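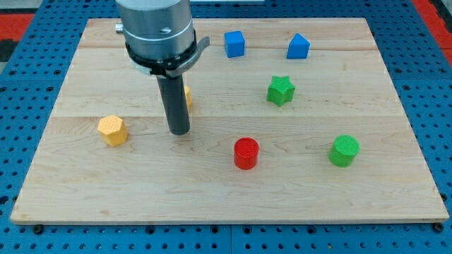 Edge-glued maple on a perforated metal table is giving me a movement problem and I'd like a second opinion before I drill anything. The panel is hard maple, 1,153 mm across the long dimension, bought finished on the faces and raw underneath. It lies flat on the table. The faint seams between the planks were invisible to the fingertip when it arrived. I can now feel two of them. The front edge is also slightly darker than the face, and I'd like to know if that's finish, grain or moisture. The blocks sitting on it (the green star, the two cylinders, the blue ones and so on) are plastic prints with a textured top, and the small cylinders are the first to show a tilt if the surface isn't flat, so I care more than I would for a bench. Questions: fix it down or leave it floating, and what to do about the raw underside.

ketill_v
Original poster
Thread: Maple panel on perforated table, seams telegraphing

-----

brunet_st_joiner
Member, Ontario

What humidity was it glued up at, and what is it at now? Without those two values everything after this is guessing.

Raw underside plus finished top will cup on its own. The bottom takes up and loses moisture faster than the top. On a perforated table it gets air through the holes but not under the solid parts, so you also get uneven exchange across the underside. Seal it with the same product and the same number of coats as the face. That is the first job regardless of what you decide about fasteners.

Darker front edge: if the boards run left to right, the front edge is long grain and shouldn't have taken much more finish than the face. If they run front to back you're looking at end grain, and end grain drinks finish. Which way do they run?

-----

ketill_v

Seams run across the width, left to right. The front is long grain, so end grain doesn't explain it. The colour difference is slight and even along the whole length.

No humidity figure from the seller. It came from Sandberg as a stock shelf panel. The room sits at 38 per cent in December and goes to the low 50s in summer. I have a Sarkunero pin meter but haven't trusted it on a finished face.

-----

planer_snipe
Member

Even along the length is probably just the machined edge seen at a different angle to the light. Wipe it with mineral spirits on a rag. If face and edge go to the same colour while wet, it's surface texture and you can forget about it.

Pin meters are fine on the raw underside. Drive the pins with the grain, away from the glue lines, take a reading in the middle and one near each end, and correct for species. Uncorrected readings on maple aren't worth writing down.

-----

E. Vahidi
Moderator

Merging the duplicate of this from General. Please keep replies here.

On the fasteners, I would not leave it floating if anything heavier than the blocks is going to be set on it. Slotted holes, pan-head screws up from below through the table perforations, washers, fixed point in the middle of the depth and slots front and back. The table has already given you the hole pattern. Threaded inserts in the maple, and don't over-tighten.

-----

dovetail_dissent
Member, Tasmania

Disagree with the moderator. A perforated sheet is only as flat as its folds and its frame. Screw a thick maple panel to it and one of them conforms to the other, and you don't get to choose which. If the table has a crown in it you'll pull the crown into the maple and the cylinders will lean worse than they do now.

Float it on shims or rubber dots, stop it sliding with a cleat at each side, and check it with a straightedge. A panel that isn't fixed to anything can be relieved in an afternoon. A panel with inserts in it is committed.

-----

E. Vahidi
Moderator

That assumes the table is worse than the panel. He hasn't measured either one. A folded sheet top on a decent frame will beat a stock shelf panel for flatness most of the time, and the panel will change twice a year where the table won't.

Rubber dots compress. If he wants a repeatable surface they're the wrong material.

-----

dovetail_dissent

Then phenolic pads. The material of the pad wasn't my point. My point was measure first, and we seem to agree on that.

-----

ketill_v

Measured tonight. Straightedge and feeler gauges, table first with the panel lifted off.

Table, long direction: nothing over 0.15 mm anywhere. Table, short direction: 0.1 mm low in the centre.

Panel, long direction: 0.2 mm. Panel, short direction (across the seams): 0.9 mm, high in the middle, low front and back, finished face up.

Both of the seams I can feel are in the front third.

Meter on the underside, corrected: 6.8 middle, 7.1 left, 6.9 right.

-----

brunet_st_joiner

High in the middle with the finished face up means the underside has shrunk relative to the top. Consistent with a raw bottom in a dry room. The short direction is across the grain, so that's where you'd expect it.

The readings are even end to end, which rules out one end sitting near a heater. Stand the panel on edge for 5 days in the same room with air on both faces, measure again, then seal the bottom. If you seal it while it's cupped, you slow down the recovery as well.

-----

glueline_greg
Member

The seams are a separate issue from the cup and I wouldn't expect them to go away with it. Feelable seams on a panel that started smooth are either glue creep or differential shrinkage between neighbouring staves. If one is flat-sawn and the next one is closer to quartered, they shrink by different amounts in thickness and you get a step. PVA creeps a little as well and leaves a fine ridge.

Ridge or step? Run a fingernail both ways. If it catches in both directions it's a ridge. If it catches in only one, it's a step.

-----

ketill_v

Catches in one direction on both. Step, then. And looking at the ends, the staves either side do have different ring orientation.

-----

glueline_greg

Right. Scraping it flush now means it'll be proud the other way in summer. Split the difference or leave it alone. A card scraper takes a few hundredths per pass, so go slowly and re-coat the strip afterwards.

Does a step that size matter for the blocks? A block with its base across the seam will rock. One sitting wholly on a single stave won't know it's there.

-----

ketill_v

It matters for the smaller footprints. The star is more forgiving than I expected, its points spread the contact out. The hex is fine if it lands on one stave. The cylinders are the ones I notice.

-----

surface_plate_sal
Member, Adelaide

Before blaming the maple, check the bases of the prints. Blocks with a textured top may well have a base that isn't flat either. Lifted corners at the first layer are common and will give you exactly the symptom described. Put wet-and-dry on glass, 240 grit, face up, three strokes each, and look at where it's scuffed. If only the rim marks up, the base is hollow and it'll sit well. If only the centre marks up, it'll spin like a top on any surface you give it.

Also, why maple? MDF with a melamine face both sides is balanced, stable, and costs a quarter of what you paid.

-----

ketill_v

Maple because it was already here, and because I prefer a pale surface under strong colours. I take the point on MDF.

Did the scuff test. The red cylinder marked in the centre. The green one marked at the rim. So part of what I was calling a board problem was the red cylinder.

-----

dovetail_dissent

And you were about to put inserts in it.

-----

E. Vahidi
Moderator

The 0.9 mm is still there and still needs dealing with. One bad cylinder doesn't flatten a panel.

-----

ketill_v

Update after the rest on edge. Short direction is down from 0.9 to 0.4 mm. Underside is sealed now with two coats of the Gikside water-based satin. I'd asked Sandberg what was on the face and they told me water-based polyurethane, so it should be near enough in permeability. Mineral spirits test on the front edge: same colour as the face when wet. Closed.

Bases of the blocks are all lapped on 240 and the red cylinder no longer rocks.

Not fixed down yet. I've put 2 mm phenolic pads at the corners and mid-span, and a side cleat on the left only.

-----

brunet_st_joiner

Good result. Two coats may be one short if the face has three. Check the cup again in a month and add one if it's still moving.

Left cleat only will let it walk to the right. Put the other one on with a millimetre of clearance. You need next to nothing along the grain. Leave the real allowance front to back, where the movement is.

-----

planer_snipe

What's the shrinkage allowance on that depth? Somebody should write it down for whoever finds this thread in a search.

-----

brunet_st_joiner

Flat-sawn hard maple, use 0.35 per cent of width for each one per cent change in moisture content. For every 100 mm of depth, a two-point seasonal swing gives you 0.7 mm. Multiply by your own depth. Quartered stock is a bit over half that, and a mixed panel lands somewhere in between. Long direction, ignore it.

-----

E. Vahidi
Moderator

I'd still slot and screw it once it has been through a summer. Leaving the thread open for the next set of measurements.

-----

dovetail_dissent

I'd still not.

-----

ketill_v

Second cleat is on. I'll post the humid-season numbers from the same straightedge.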